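**Ticket:** Shelf by the white armchair rocks, shoes slide toward the back
**Opened by:** Jacobus Mathebula
**Product:** Baser shelving unit, black metal uprights, light wood shelves
**Status:** open

Unit has been up since May. Started rocking about a week after we moved it next to the armchair. If you take a pair of slides off the middle shelf, the whole thing tips toward the wall and comes back. It stands on carpet, the gray striped one, which runs under everything in the room.

Tried so far:

1. Tightened all 4 bolts on the side brace. One took a full turn, the others were already tight. Less rocking, still there.
2. Put a level on the top shelf. Low at the back.
3. Took the shoes off and pushed on the empty unit. Same movement, so it isn't the load.
4. Put 2 felt pads under the back feet. Better for a day, then the carpet packed down and it was as before.

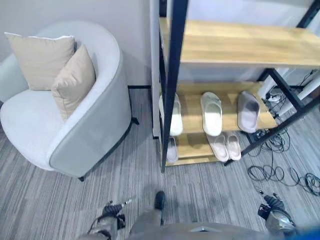

Next I pulled the unit forward a little to get at the back feet. One of them turns freely and doesn't hold its height. I wound it out 7 turns and it crept back in by the evening. The thread looks worn to me, but I don't have a spare to compare it with.

Sandals stay on the bottom shelf for now, slides on the middle. Nothing heavy goes up top until this is fixed.

**Reply from Cundatico parts desk:** Please send the code from the underside of the foot. Older Baser units used a shorter thread.

**Jacobus:** No code that I can find, only a molded ring. Please send two of the longer feet. I'll swap both back ones and update here.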